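Clurken introduces Ankrah refill containers and raised bench shelf for small kitchens and shared workrooms

7/1/23

Clurken, the storage and tableware supplier, has added two items to its Cleso range: the Ankrah refill bottle, a clear plastic container with a white flip-top cap, and the Girness riser, a low black shelf on splayed legs intended to stand on an existing table or worktop. Both are available to trade customers from today. Retail packs follow in September.

The Ankrah bottle is intended for sauces, sugars, ground spices and other foods that are bought in bulk and used in small amounts. The body is moulded in clear plastic so that the fill level can be read without opening the cap. No printed scale is applied. Trade customers asked for a plain wall that would take a removable label at any height, and the scale that featured on the previous Cleso bottle has been dropped.

The cap is a single white part with a hinged lid and a small spout. It screws on to the neck and can be removed in full for filling and washing. The spout has been kept short. A longer version was tested during development and gave a finer stream with syrups, but it blocked repeatedly with brown sugar and with coarse pepper. The short spout is a compromise between the two. Clurken does not recommend the bottle for foods with large pieces, such as whole seeds or dried fruit, and suggests a screw-lid jar for these.

Bottles are supplied in trade cartons of 200, with caps packed separately in the same carton. Replacement caps can be ordered in bags of 10. The existing Cleso cap does not fit the Ankrah neck, and customers holding stock of both should keep them apart.

The Girness riser addresses a different problem. On a shallow worktop, containers tend to be stood in rows, and the back row becomes difficult to see and to reach. The riser lifts the back row above the front one and leaves the space under the shelf free for flat items such as trays or boards. The top is flat and has no lip, so it can be wiped from end to end in one pass. The legs are slender and splay outwards at the corners to resist tipping when a container is pulled forward. The riser is not designed to carry the weight of a person or of powered kitchen equipment, and it should not be used as a step.

Black was chosen as the only finish for the first production run of 1,000 units. Clurken will review demand for a white version once retail sales have begun.

"Most of the requests we receive concern depth and not width," said Cecilia Acheampong, product manager for the Cleso range. "Customers have a table of a fixed size and they want to use the back of it. The riser was drawn up first, and the bottle was then proportioned to stand in front of it. We expect the two to be bought together in many cases, but each is sold on its own – there is no set price."

The items can also be combined with the small round jars already in the Cleso catalogue. These remain unchanged and continue to be supplied with lids fitted.

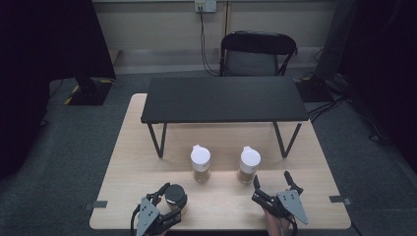 Two clear bottles with white flip-top caps, part filled, on a pale wooden table in front of a low black riser. A small round jar with a dark grey lid is held at the near edge.

Care instructions are the same for both items. Bottles and caps should be washed by hand in warm water with ordinary washing-up liquid and left open until fully dry, particularly before filling with sugar or ground spices. The riser should be wiped with a damp cloth. Abrasive pads will mark the top and should be avoided. Full instructions are printed on the carton – a separate leaflet is not included.

Both items carry a guarantee of 2 years against faults in materials and manufacture. The guarantee does not cover staining of the clear plastic by turmeric, paprika or similar strongly coloured foods.

Sample bottles and trade price lists can be requested from the Clurken sales office. Requests for samples should state the intended contents, as caps from the test batch are still held for customers who wish to compare the two spout lengths.

Recent releases

Cleso round jars: change to carton sizes
Clurken trade price list, spring update
Withdrawal of the Cleso scaled bottle
Labels and pens added to the Cleso range
Clurken sales office: new opening hours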